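The owner of the Talleo bakery on the Welen road has baked rye bread in the same room for 40 years. She agreed to talk on 9th April, after the morning loaves were out, and kept wiping down the counter while she answered.

She learned from her aunt, who worked at the old Zieliński mill until it closed. "She didn't teach me, exactly. She let me stand there," she said. "I was allowed to carry flour. After a year I was allowed to touch the starter."

The starter is fed at night and again before dawn. She uses coarse rye from Moltungate and won't switch, even though the price went up in March. "I tried a finer one. The crumb got gummy and people brought it back."
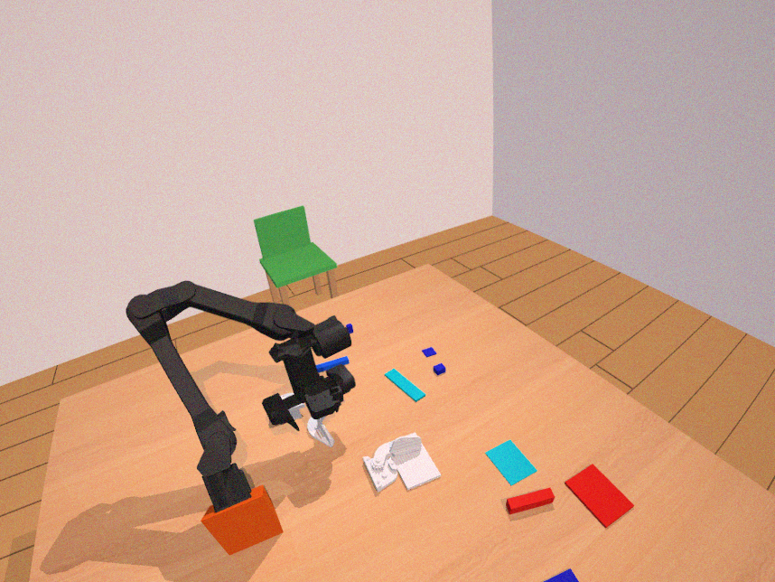 Most of her customers want the dark loaf, which sits for a full day before she sells it. Newcomers ask for it warm and she refuses. "You cut it warm, you ruin the knife and the bread," she said. "Come back tomorrow."

She has 2 ovens and trusts one of them. The other runs hot at the back, so it gets the rolls.

I asked about retirement. Her niece has been coming in before school to help with shaping, but there is no plan yet. "She's quick. Too quick with the salt," she said. "We'll see how she does with the winter dough — it's slower, and you have to wait for it."

The bakery opens at six and closes when the shelves are bare.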